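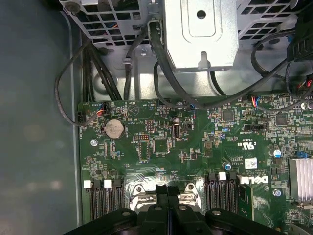 Sirnville, Jan 16, 2024

Section 4. Changing the coin cell

If your desktop forgets the date every time it's unplugged, the battery on the motherboard has probably retired. You need a new cell of the same type, a plastic tool and a little patience.

CAUTION: Shut down, pull the power cord and hold the power button in for a few seconds. Touch bare metal on the case before you touch the board. Carpet slippers are a poor choice today.

1. Lay the case flat, open side up, with the drive bracket away from you.

2. Find the battery. It's the round silver thing in the black holder, toward the left of the green board.

3. Ease any black cables aside. Leave the small connector with the red, yellow and blue wires plugged in — it has done nothing to you.

4. Release the old cell with the plastic tool. No screwdrivers, however handy.

5. Note which side faced up, then press the new one in the same way.

6. Close the case, plug in and set the clock.

NOTE: Screws dropped on the board must come out before power goes back on. All of them. Shaking the case is not a method, whatever Pylyp Didenko told you.

Spare cells are kept in drawer 26.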